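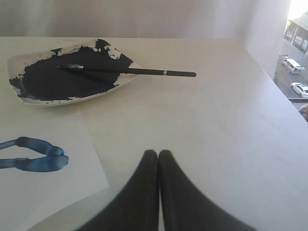
White tray with dark paint, on the table by the window

Studcombe Concert Group – minutes of the March meeting

Thirumalai Warrier took the chair and thanked everyone for coming out on such a raw evening. Apologies had come from the Tudholm members, whose bus had been taken off again.

The minutes of the last meeting were agreed, once the spelling of Chacko had been put right in item four.

Summer concert. Carmela Rinaldi was delighted to tell us that Gelance have said yes and will play the full evening, with Chacko opening for them at half past seven – there was a little cheer at this! The hall at Tudholm holds 567 with the balcony open, and we talked for quite a while over whether to open it. The view from up there is lovely but the stairs are steep, and several people remembered the queue at the interval last time. Agreed to sell 480 tickets to begin with and look at the balcony again in May.

Tickets. Members will have first pick of 200 seats for a fortnight, and after that everything goes on general sale, online and at the Studcombe bookshop. Nobody wanted numbered seats downstairs. Carmela will ask the bookshop whether they still want their share of the booking fee.

Leaflets. Agreed to print 1,000, on the thicker paper this time, with the doors time as well as the start time. Thirumalai will take a bundle round to Tudholm library.

Any other business. The piano needs tuning before Gelance arrive, and Carmela has a number to ring. A warm thank you was given for the ginger cake.

The meeting closed at 9.10 pm.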